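What People Cook When They Miss Home: Our Food Memory Project
Final report, June 13, 2019

Our group picked food memory for the community research class mostly because Hòa Ung and I were hungry when the topics got handed out. I'm not kidding! We had been arguing over whose grandmother made better sour soup, and Hậu Lại said we should just write that down and turn it in. So we kind of did.

The question we ended up with was pretty simple. When somebody moves far away from where they grew up, which dish do they hang on to, and what changes in it? We made a survey with two parts. One was a short form you could fill out while waiting in line, and the other was a longer talk for people who were willing to sit down with us. We left 200 forms at Lâm, the grocery store by the bus station, and got 100 of them back, which our instructor told us was a great return (I had been hoping for all of them, but okay).

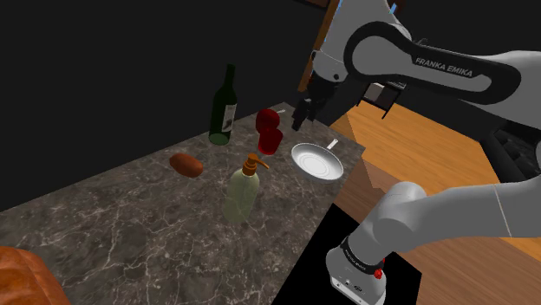 The forms were easy to read but hard to sort. People don't answer the way you want them to. We asked for one dish and got whole holiday menus, and one person drew a fish with arrows. Tuấn La built the spreadsheet and had to keep adding columns. By the end he had one called "other other," and it was the best column in the whole thing.

Soups won by a mile. After that came dumplings, rice dishes and anything baked for a holiday. I figured people would tell us about fancy food, the stuff you make for guests, but mostly they wrote about what they ate when they were sick or when school let out early. Lots of them put down who cooked it before they put down what it was.

The long talks were my favorite part. Hanna Stelmakh told us about her family's beet soup and how she made it wrong for years after she moved, until her aunt visited and tasted it and just quietly put vinegar in the pot. She still does it her aunt's way. Chiến Đinh talked for most of an afternoon about fish sauce and wouldn't let us leave without trying the kind he likes next to the kind he puts up with. 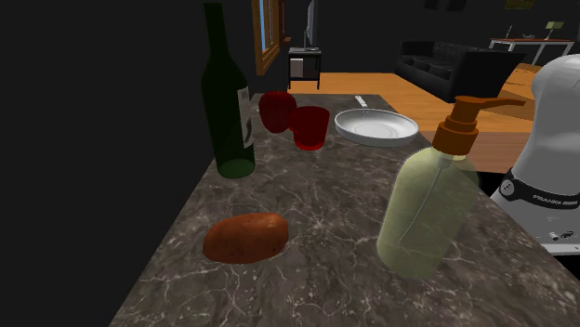
What changed in the recipes was almost always an ingredient somebody couldn't find. Herbs were the big one. People swapped in basil or mint, or left the herb out and felt bad about it. A few said the swap had become the real version for their kids, who now complain if they get the original! Hòa wants to do her senior paper on that and I think she should.

Time was the other thing. Broth that used to cook all day gets made on a Sunday in October and frozen for the winter. Pressure cookers came up a lot, usually in a kind of whisper, like a confession.

We did have problems. I typed up the first talks from memory because I forgot to hit record, so those don't have direct quotes in them. Our forms were only in English and Vietnamese, and we missed a lot of shoppers that way. Also, everybody we asked was already in a grocery store, so we never heard from people who don't cook at all.
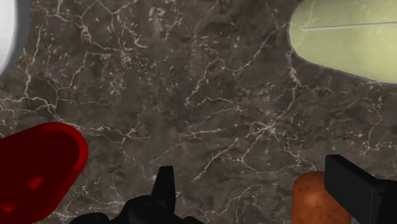
If we did it again, I'd start the long talks earlier and ask people to cook with us. Hậu thinks we should ask about smells first and names second, since so many people got stuck trying to remember what a dish was called and then the whole recipe came pouring out once they got to the frying onions. I'd also like to talk to parents and their grown kids separately about the same dish and see where the stories split.

The completed forms are in a box in Hậu's locker, and the spreadsheet is in our class folder. Tuấn is still cleaning up the last few columns, so please use the newest copy.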